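FOR IMMEDIATE RELEASE

Villalobos Kitchenware Brings Back the Plain White Mug

New Zident mug goes on sale in July, with a thick rounded rim, a glossy glaze and nothing printed on it

IKECK – Villalobos Kitchenware is very happy to announce the Zident, a white ceramic mug for everyday use at home, at work and in cafes. It will be in shops and on the Villalobos website in July, sold one at a time or in boxes of six.

The Zident grew out of a request we have been hearing at our Ikeck shop for years. People come in with one mug left from a set they bought long ago and ask if we have anything like it. They want it white, they want a handle that feels right, and they want it to go with the plates they already own. We used to send them to the secondhand stores. Now we can take a box down from the shelf, and we could not be more pleased about it!

A rim worth talking about

Most of the work on this mug went into its top edge. A thin rim looks elegant in a cabinet but it chips, and some people find it sharp against the lip. The Zident has a thick, rounded rim that runs into the inside wall with no ridge or step. We tried 15 versions of it. Several of them looked almost the same in a row on the bench and felt completely different with coffee in them, which kept the whole workshop busy (and very much awake) through the spring.

Inside, the walls curve down to a flat, round bottom. The curve is wide enough for a spoon to go all the way around without getting stuck in a corner, and a dish sponge reaches everything. Tea drinkers who tried the early mugs told us this was the first thing they noticed. The glaze is smooth and glossy inside and gathers a little where the wall meets the base, so you may see a faint ring at the bottom of your mug. We like that ring and have kept it.

A handle with room for fingers

The handle is a simple upright loop, a little wider where it joins the body. It holds its line when the mug is full and it lets you hang the mug from an ordinary cup hook. Each Zident holds 300 milliliters to a comfortable level below the rim, enough for a good morning coffee with milk and still small enough to finish while it is warm.

Color was the shortest conversation we had. The glaze is white, with a soft gray tone to it in some lights, and it sits well next to wood. Our own tasting table has a pale wooden top, and the mugs lived on it all through testing, next to the sugar and the crossword. Anyone who wants patterns will find plenty in the rest of our range. The Zident stays plain.

Tested at breakfast

Before settling on the final shape, we lent early mugs to 40 households in and near Ikeck and asked them to use the mugs exactly as they would use their own. We did not hand out a form. We asked for a note, a phone call or a visit to the shop, and got all three, along with a jar of plum jam and one very firm opinion about cocoa.

Two changes came directly from those households. The first early handle was too close to the body for larger hands, so we moved it out. The base was also made wider, after several people told us they like to set a mug down on the arm of a sofa. We can't recommend the sofa arm, but we understand it, and the wider base feels better on a table too. 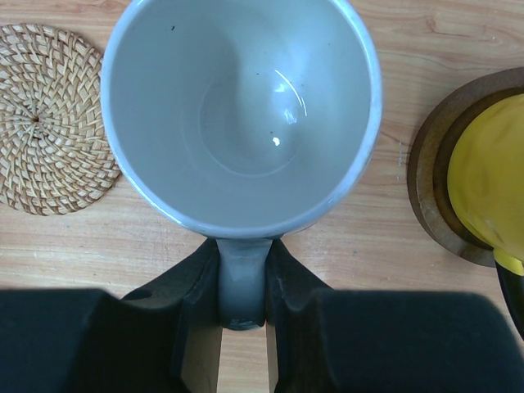
The Zident mug from above, showing the rounded rim and glossy interior. Photo: Villalobos Kitchenware

Care and use

The Zident is safe in the dishwasher and in the microwave. For tea stains, leave a spoonful of baking soda and some warm water in the mug overnight, then rinse. Please let a hot mug cool before running cold water into it. Small specks in the glaze can happen in a ceramic piece and do not affect its use.

The mugs are packed in plain cardboard with paper dividers. Boxes can be flattened and put out with paper recycling, though the box of six also turns out to be a good size for holiday ornaments, according to one of our test households.

For cafes, offices and schools

Through our trade partner, Zastis, the Zident will also be available to cafes, offices, schools and community kitchens. Zastis will carry the mug all year and will sell single replacements to trade customers, so a cafe that loses one to a tile floor does not have to order a new box. Trade samples can be requested now and will be sent out ahead of the July launch.

The same goes for home customers. Single mugs will stay on sale for as long as we make the Zident, and we plan to make it for a long time. If you buy four this summer and want another next year, it will match.

Come and try one

The Ikeck shop will pour free coffee and tea in Zident mugs all through July, from 9 a.m. until the pot runs out. Bring the last survivor of your old set if you like. We enjoy seeing them, and we will gladly stand it next to the new one so you can see how the two get along on a shelf.

Members of the press are welcome to visit the workshop before the launch, and review mugs are available on request. Please tell us if you would like a single mug or a full box.

About Villalobos Kitchenware

Villalobos Kitchenware designs and sells mugs, bowls, plates and serving dishes from its shop and workshop in Ikeck. The range is made for daily use and is sold through the company's own shop and website and, for trade customers, through Zastis.

Press contact: Press Desk, Villalobos Kitchenware, Ikeck

###

© Villalobos Kitchenware. All rights reserved. | Contact | Press | Back to top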